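Woketari gallery: from hand motion to a plan an arm can follow

Woketari is our toolkit for turning handheld gripper recordings into something a motion planner can chew on. It has grown a lot since February, and the wiki page with all the diagrams has become a bit of a slog to read, so I thought I'd put up a gallery instead. Pictures, a few notes under each, and the bits of the software that go with them. If you've only ever met the command line side of this project, welcome to the fun part!

A quick map before we start, for anyone new. Monell is the recorder and the time sync. Woketari proper does tracking: where each gripper is, which way it points, how far open the fingers are. Farías is the cleanup stage, which smooths and cuts and flags. Brasine is the planner that takes the result and checks whether an arm could follow it. They all read and write the same log file, and you can stop after any stage and look at what you've got. I do this constantly. Half of what I know about our bugs came from scrubbing a timeline back and forth with a cup of coffee.

1. Tracking from the head view
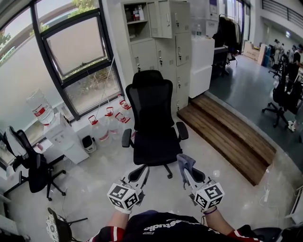

Gray cloth over the right gripper's fingers, office chair dead ahead, and a marker cube riding above each hand.

The cubes are my favorite part of the whole setup. Every face has its own pattern, so as long as the head camera gets a decent look at one face we have a full pose, and with a second face in view the angle estimate gets so much better that I laughed the first time I plotted it. The old tracker treated each face as its own little object and averaged the answers afterward, which gave a small hop whenever a face came in or dropped out. Now all the corners from all the visible faces go into one solve. The hop is gone from our test set and the code is shorter too (I love it when that happens).

The solve runs with a window of 10 frames. We tried shorter and the track got nervous, we tried longer and quick wrist turns came out rounded, like someone had sanded them. Ten is the default, and you can change it in the config under smoothing_window if your motions are slower than ours.

Left and right get their identity from the marker IDs, never from which side of the view they're on. People cross their hands all the time when they handle cloth! An early version swapped the two tracks whenever that happened, and the replay looked like a magic trick.

If you're setting up your own cubes, run the calibrate_cube command before anything else. You turn the cube slowly in front of the camera, it collects views until it's happy, and it writes out the corner positions it measured. Please don't skip this and type in the numbers from the drawing. Printed patterns come out a hair different from what you asked for, and glue has opinions.

2. Up close, where the fabric is

The head view is great for where the grippers are. For what's happening between the fingers you want the camera on the gripper itself, and that's a very different perception problem. The view is super wide, the thing you care about is inches from the lens, and the room swings past behind it.

Our grasp detector is a small network that answers one question per frame: is there material held in the fingers, yes or no, with a confidence. It was trained on 700 labeled clips. I labeled plenty of those myself on an old laptop, and I can report that towels are a pleasure and dark knits are a challenge, because dark fabric on dark fingers gives the network so little edge to hold on to. We added a local contrast step ahead of the network, applied only in a patch around the fingertips, and that one change did more for us than a month of fiddling with layers.
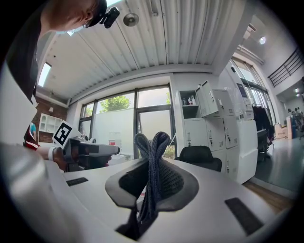 Donnie Geddes wrote in to ask why we bother with a network at all when the finger opening is already in the log, and whether a simple threshold on the gap wouldn't do the same job with less to maintain. He also wants to know what the planner does when the two disagree.

Great question, and for thick stuff he's right, the gap alone gets you most of the way. Thin fabric is where it falls over. One layer of a T-shirt and closed-on-nothing look nearly the same in the gap reading, and the soft fingers squish a little, which eats up whatever difference was left. So we keep both signals. When they agree, the frame is marked as a grasp. When they disagree for longer than 5 frames, Farías puts an orange bar on the timeline and leaves the choice to whoever reviews it. Brasine will not plan across an orange bar. It stops at the edge and prints the frame range, and I think that's the right behavior, even if it has annoyed every single one of us at some point (me included, often late at night).

The threshold version still ships, by the way. Set grasp_source to gap and the network never loads. It's handy on machines without a GPU, and it makes a nice baseline when you think you've improved something and want to check that you really have.

3. The time sync, which deserves its own fan club

No picture for this one, since it's all numbers in a log, but I can't leave it out.

Every camera has its own clock and every clock drifts. Monell used to line up the streams once at the start and hope for the best. On long recordings the streams slid apart, and the fingers in one view would be shutting while the other view still had them open. Now it looks for shared motion all the way through. A turn of the wrist shows up in the gripper camera as the whole view swinging, and in the head camera as the cube rotating, and those two curves have the same shape. Slide one against the other until they match and you've got your offset. Do that again and again over the recording and you've got the drift as well.

It's such a simple idea and it works so nicely! The one thing it needs is movement. If someone holds both hands perfectly still for a long stretch, Monell carries the last good offset forward and marks that stretch in pale blue. A little wiggle at the start of each recording gives it something to bite on.

4. Knowing where the gripper camera is when there's no cube in sight

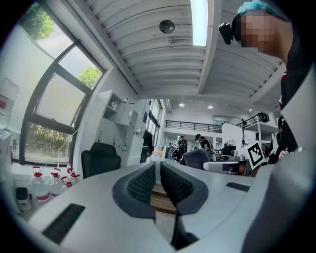
Visual odometry is what carries us through the stretches when the head camera can't see a cube, and it's the piece of Woketari I've rewritten most often. The basic recipe is to pick points in the room, follow them from frame to frame, and work out how the camera must have moved. Choosing good points is the trick. Window frames are wonderful, with strong dark lines and corners that stay put. The parallel ribs in that white ceiling are nasty by comparison, because one rib looks just like its neighbor and the matcher will cheerfully lock on to the wrong one and report that you've shifted sideways. We now score each point by how different it is from its surroundings and drop the repeat offenders. The fingers get masked out completely, as does the gripper body, because they travel with the camera and a point on them would tell the solver that nothing is moving at all.

People walking through a room are a softer version of the same trouble. There's a check that throws away any group of points that moves on its own against the rest, and it's cheap enough that we leave it on everywhere. If you see your track leaning toward someone who's strolling by, turn on debug_points and look at what survived. Then send me the log, please. I collect these.

When a cube comes back into view the odometry track and the marker track get stitched together, with the correction spread backward over the gap so there's no jump at the join. Brasine is picky about jumps. It reads one as a huge burst of speed, compares it with the arm's limits, and rejects the whole segment.

5. Coming up

Next on the list is a faster reach check in Brasine. At the moment it tests every pose along a path from scratch, when the answer for one pose is a terrific starting guess for the next. Reusing it should be a small patch and I've been itching to write it.

After that, version 2 of the timeline viewer, with the head view and both gripper views side by side and the finger opening plotted underneath. The layout works already on my branch. The zoom is still a bit wild on trackpads, so if you try it, use a mouse.

Issues and patches are very welcome, and small ones are just as nice to get as big ones. Attach the Monell log whenever you can, and tell us which smoothing_window you were using.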